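Mellard Hall hire inventory: readme

Last touched 14 February 2019. Ask Liis before you change column names, other things read them.

What this is

One flat file, inventory.csv, plus a folder of notes. Covers everything the hall lends out or hires out: chairs, urns, extension leads, small appliances, the craft kit, the dance mats. Does not cover the piano or anything bolted down. Started as Rūta Butkienė's paper ledger, typed up over a few evenings in June, then merged with the Skurkby list when they closed their store room and sent us the lot.

So two sources, two sets of habits. Rūta's side is neat. The Skurkby side has things like "fan (good one)" and "fan (other)". Left as is.

Files

inventory.csv - the main thing
loans.csv - who has what, out date, back date
notes/ - text files, one per item, only where there's something to say
old/ - don't use

Columns, inventory.csv

id - letter plus number, M for Mellard, S for Skurkby. Never reuse one. If an item gets binned the id is dead.
name - plain words. Colour first if there are two alike.
shelf - see below
power - y or n. Y means it has a plug and needs a tag.
tag_due - month and year of next test. Blank = not tested, don't lend it.
cond - 1 to 4, 1 is good. 4 means it stays on the shelf.
dep - deposit in dollars. Most small appliances are 10, urns are 18.
src - ledger, skurkby, or gift

Shelves

Numbered from the door, 1 to 16. Top shelves are light stuff only please. Shelf 9 is cords and leads, shelf 12 is small appliances with a plug. Skurkby items were meant to be mixed in by type but a lot are still in their tubs under the window, those have shelf = tub. Will get sorted when someone has a free weekend.

Small appliances

Biggest category for mistakes. Names vary a lot between the two sources: hairdryer, hair dryer, blow dryer, dryer (hair). Search on all four. Numach makes a cleaner list every so often using lookup.txt but it lags behind, and it's case sensitive wich catches everyone. 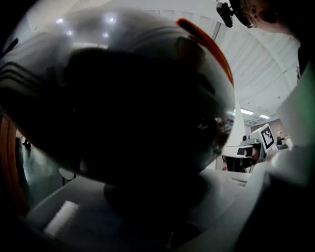 Dark grey shell, orange stripe. Goes by colour in the name column.

Condition is a judgement call. Rough guide: 1 as new, 2 scuffs, 3 works but something's loose or missing, 4 don't lend. Tarmo marks harder than Liis does, so a Tarmo 3 is probly a Liis 2. Initials are in the notes file if it matters to you.

Accessories (nozzles, jugs, lids, spare blades) don't get their own id. They go in the notes file under "with". If a lid comes back on the wrong urn, swap it and say nothing. If it doesn't come back at all, cond goes to 3 and the deposit stays with us.

Cords

Cord length not recorded. Should be. The old ledger had it for the extension leads and it got dropped in the merge, my fault. Colour of cord only recorded where someone bothered. 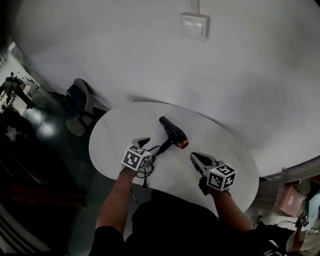
Ülle Šimkus: can we please add cord length back in, even just short / medium / long? I do the bookings for the dance group and half the calls I get are will it reach the stage. I can measure the shelf 12 stuff myself if somebody sends me a blank sheet.

Yes. Sheet's in notes/blank_cords.txt. Three values only, short medium long, lower case. Short is under a metre and a half. Will merge whatever comes back.

Known problems

- 37 rows from Skurkby have no tag_due at all. Treat as not tested.
- S ids have gaps. They threw things out before they sent us the list.
- loans.csv has names spelled more than one way. Kazlauskienė is in there three ways, same household.
- Accents break if you open the csv by double clicking. Import it as UTF-8 instead.
- Deposit for the big urn is wrong in the printed copy on the door. The csv is right.
- Some back dates are earlier than out dates. Day and month swapped, mostly. Fixing as I find them.

Lending, short version

Check tag_due. Check cond. Write it in loans before it leaves the building. Take the deposit. Cash goes in the tin, slip goes in the book. When it's back, look it over, fill in the back date, put it on its own shelf and wrap the cord loosely.

Changes

Send to Zane Dambrauskienė, or leave a note in the tray. One row per line, id first. Don't sort the file and save it, makes it very hard to see what changed.

Use of the file

Fine to copy the layout for your own hall. Leave loans.csv out of any copy, it has people's phone numbers in it.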